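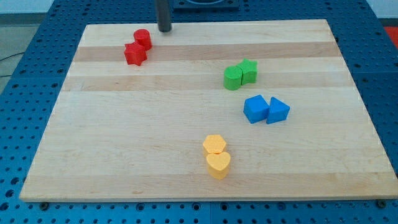
O que faz a Brolten?
Ensaia e classifica madeira serrada e painéis colados para serrações, carpintarias e importadores.

A Brolten é um laboratório independente, sem participação no capital de produtores ou revendedores de madeira. A direção técnica cabe a Younes Shawky; Safta Munteanu responde pelo sistema de qualidade e pela emissão dos relatórios.

Os ensaios correntes são a determinação do teor de água por secagem em estufa, a massa volúmica, a flexão estática e a delaminação das linhas de cola. Os provetes são acondicionados até massa constante antes de cada ensaio mecânico. O arquivo conserva 3,000 relatórios, consultáveis pelo cliente mediante o número de processo.

As amostras são recebidas em Broslow. Cada lote deve trazer a espécie, a origem e a data de corte - sem estes elementos, o lote fica em espera. O prazo normal de emissão é de 30 dias; os ensaios de envelhecimento cíclico exigem 80. Os provetes remanescentes são guardados durante dois anos.

A tabela de ensaios é revista todos os anos em outubro.

Pesquisar no site Introduza o termo OK

Artigos recentes
Colagem de topo em freixo e faia
Preparação de provetes: tolerâncias dimensionais
Filali: nova câmara de acondicionamento
Projeto Kaslow - relatório intercalar

Contactos | © Brolten | Voltar ao topo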